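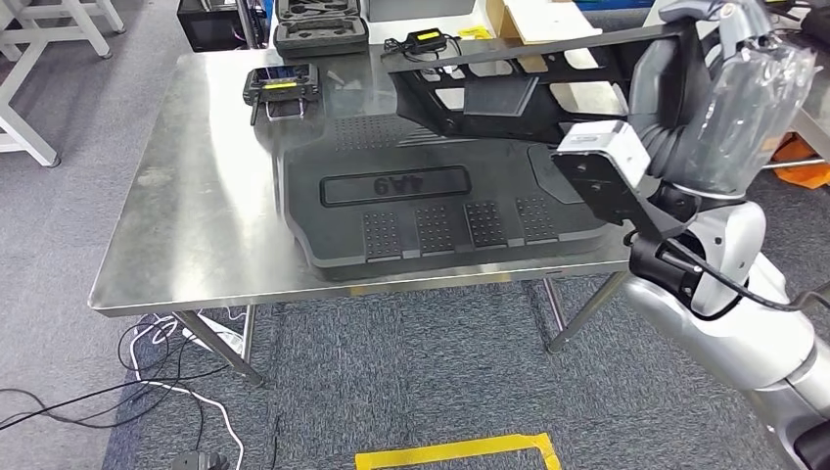
Controller, charger and a car mat sharing one steel table.

8 min read

I want to write down the rules which we follow when people and robots share a floor. I have been asked for this list two times since March, and both times I sent a messy email. Now I put it in one place, so next time I can send only the link.

First a few words about me. English is my third language, so please forgive the strange sentences. I work with safety documents for robot demonstrations and small test setups. Before this I wrote procedures for a packaging line at Druris, and most of what I know about rules I learned there, from reading bad ones. The procedure for one carton folder had 94 pages. The operators kept it in a drawer and used a half page which somebody wrote by hand. When I saw that half page, I understood that it was the real procedure, and I started to write mine in the same size.

So my rules are short. I will explain each of them a little, but on the wall they are only one line.

Rule one: the controller has a place. The handheld controller must be on the table or in a hand, never in a bag and never on the floor. On our table it is a black one with a yellow label, so it is easy to find from the side. Whoever is responsible for the robot should be able to say where it is without looking. If this person must search for it, the work is stopped until it is found.

Please do not mix this with the emergency stop. A handheld controller may have a stop button, but whether you can count on it as an emergency stop depends on how it was designed and what its manual says. You have to read this part yourself. I have met people with many years in the field who assumed it.

Rule two: tape on the floor means something, or it is removed. We use yellow for the position of equipment. Every time we have a new room I ask what the old tape means, and if I get two different answers, then we take it off and put new. Old tape is worse than no tape, in my opinion. People learn to walk over it, and then they walk over yours also.

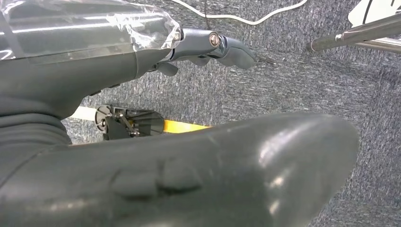

Rule three is about cables, and it is the rule where I have lost the most friends. My version says: no loose cable inside the area where the arm can reach, and no loose cable where a person walks. It sounds simple, and in a temporary setup it is very hard. A white cable lying in gentle bends on gray-blue carpet looks harmless, and I would still write it down in my notebook and ask for it to be taped or moved. The same goes for thin wires near the fingers of a hand. I want to know for each of them which part it belongs to and how it is fixed. When the answer is "I think it is fine", I write this also in the notebook, with the hour.

For the walking area I prefer cable covers with a low profile. Tape alone is acceptable for one day. On carpet it begins to lift after that, and the lifted edge catches the shoe in the same way as the cable would.

Rule four: if you cover a machine, you check the cover like a part of the machine. Plastic film protects from dust and scratches, but it can wrinkle into a joint, it can hide a loose screw, and it can block the air which the motor needs. Before covering anything I ask the supplier in writing. After covering, we move every joint slowly through the whole range with nobody near, and we look only at the film. At Mudar they have a nice habit, they write on the checklist who placed the cover and who looked at it, and these must be 2 different persons. I have copied it without shame.

Rule five: one person speaks. When an arm is powered and somebody wants to come close, only one person gives permission, and the permission is a full sentence. "OK" is not permission. In a loud room "OK" and "no way" can sound the same, at least for my ears. We say "arm is stopped, you can enter", and the other person repeats "arm is stopped, I am entering". The first Saturday we tried this, everybody laughed a little. By the afternoon it was normal.

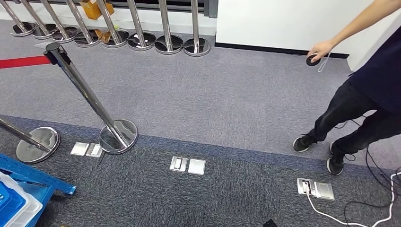

Do barriers replace the risk assessment?

The risk assessment comes first, and it tells you if you need a barrier, which type and at what distance. A belt barrier only shows people where to stop. It will not hold back a person who trips, and it will not hold back an arm. If the assessment says that you need physical protection, then you need a real guard or a protective device which stops the machine.

I get this question often from people who organize events. They already have the posts in storage and they would like the answer to be different. I understand them. For keeping a line of visitors in order the posts are good, I use them for this and I put them farther than the distance I calculated.

About official standards. ISO 10218 is the one for industrial robots and you should have it, in the current edition, and somebody in your team should have really read it. My rules are for the small things around it. For mobile or walking machines you must look at other documents too, and here I am still learning. I am making a list of which ones for the Santoro project, and when it is ready I will post it.

One more small thing which I forgot in the email version: the rules sheet must have a date and it must hang at eye height. In Skendora it was hanging behind the coat rack.

If you have your own one-line rules, please write to me. I am collecting them, especially about batteries, where my page is still almost empty.

Related posts
How I write a checklist for a one-day setup
Floor tape colors: what I use and what I stopped using
Notes on reading a manual in your third language
Charging batteries overnight, my unfinished page

Contact | All text by the author of this blog, please ask before copying | Back to top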